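Re: [larkdale-robotics] two arms, one bench, where to put the camera
3 replies · 2 shares

Sinéad Keane wrote:

> I'm at the stage where the frame for my two-arm build is welded but
> not drilled, and I'd like to get the shoulder spacing right before I
> make holes I can't move. I have it at 900 mm center to center on paper.
> It looks wide to me. The arms are the Junda ones, same as yours I think.
>
> Other question is the camera. I was going to put a single one up high
> behind the body and be done with it. Do you really use the wrist
> cameras, or do they just get in the way of the cabling?
>
> Last thing. You said in March that you were doing everything in
> simulation first. Is that worth the trouble for a garage build? I don't
> want to spend the whole spring making a model of a thing I could just
> be building.

Taking these out of order.

On the simulation, yes, I'd do it again, but keep it small. I spent far too long on mine at first because I was trying to match the real garage. None of that mattered. What you need is the body, the arms with the right joint limits, a table at the right height, and some objects on it. Objects with different shapes are more use than a row of blocks. I put in a bottle lying on its side, a bowl sort of thing, a cup, a box and a handful of small stuff, because a bottle on its side is what my gripper does worst with. The room came with the simulator and I left it alone, window and all.

The part that paid off was being able to move the shoulders by typing a number. I had the same spacing as you on paper. In the model I brought each shoulder in by 40 mm, reran the same set of reaches, and the arms could hand things across the middle without the elbows locking out. I would not have found that with a tape measure. I went in further after that and the forearms started hitting each other, so I backed out again. That was one evening, and it would have been two new plates and a lot of drilling otherwise.

So don't drill yet. If you don't want to set up the whole model, send me your frame drawing and I'll put your numbers in mine.

On the cameras, I use one behind the body and one looking down the gripper. I tried living with the high one alone and it was fine for watching but poor for picking things up. Once the arm reaches over the table you lose the fingertips against whatever is behind them. From close in, you can see the gap between the pads and what is off to the side of it, but you have very little idea where the rest of the table has gone. Neither is enough by itself. These are both from the current model, the wide view first:

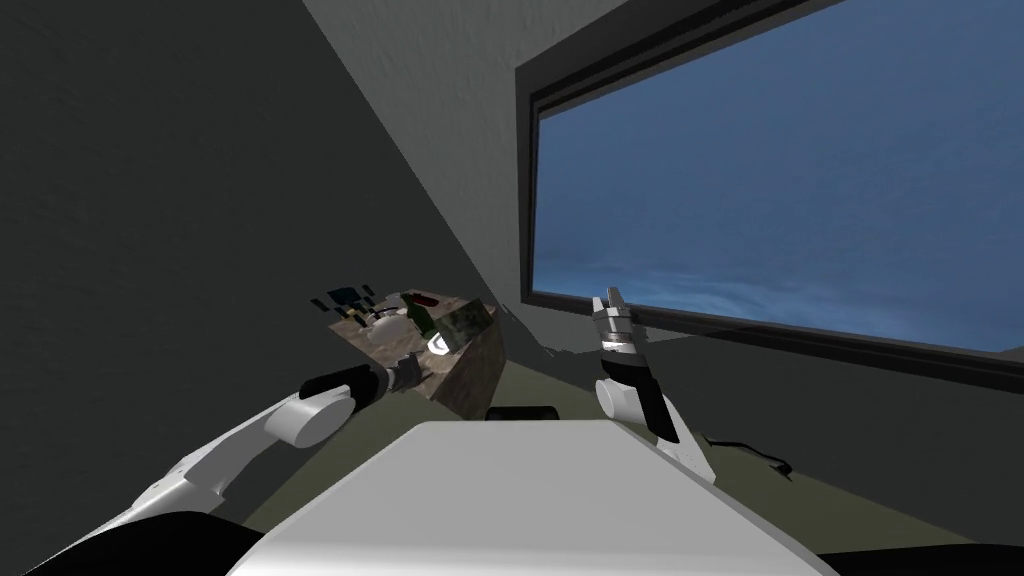
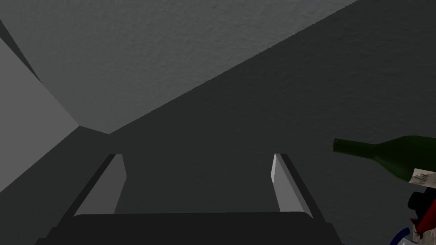 If you do fit wrist cameras, plan the cable before anything else. On the real arm I ran mine down the outside of the forearm with hook and loop straps, and the wrist joint chewed through the jacket inside a week. The second time I made a loop at the wrist big enough for the full turn in both directions, then clamped it once above the elbow and once below. It's ugly but it has held up. A right-angle plug helps a lot. Bodura sells a short one with a locking collar that fits the little camera board if you file the corner of the housing.

Mount the camera on the wrist plate, not on the gripper body. I did it the other way first and every time I took the gripper off to change the pads I had to calibrate again.

For frame rate, my control loop runs at 50 Hz and the cameras are slower than that. I worried about it for no good reason. At the speeds I'm willing to run two arms in a garage with a dog in the house, it makes no difference I can measure.

One thing the model will not tell you is how much your frame bends. Mine was stiff on screen by definition. In steel, with both arms out in front, the top of the column leaned forward enough that the fingers came down short of where they should. I added a diagonal brace at the back and bolted the feet to a sheet of ply with sandbags on it. If yours is welded box section you may be fine, but hang some weight out where the grippers will be and put a dial gauge on the column before you trust it.

The other thing is friction. I had the pads too grippy in the model for ages. Everything got picked up and I was pleased with myself. Then I ran the same motion on the bench with a real bottle and it slid straight out. I turned the number down until the model dropped things as often as the bench did, which was 40 tries on each side with a notepad. Dull work, but the results have lined up a lot better since.

Pads, while I'm on it: the Reuter rubber is good on glass and bad on anything dusty. I keep a damp cloth on the bench.

I don't have a good answer yet for where to put the emergency stop with two arms. I have one on the bench and one on a long lead that I hold. Would like to hear what others on the list do.

Sinéad, I'm at the Larkdale shop most evenings after 7 if it's easier to bring the drawing in. The file I have will take plain measurements, so don't bother exporting anything. I need shoulder height, shoulder spacing, table height, and the distance from the body to the near edge of the table. If you know the angle you're tilting the shoulder mounts, that too. Mine are flat.

Reply · Share (2) · 3 comments in this thread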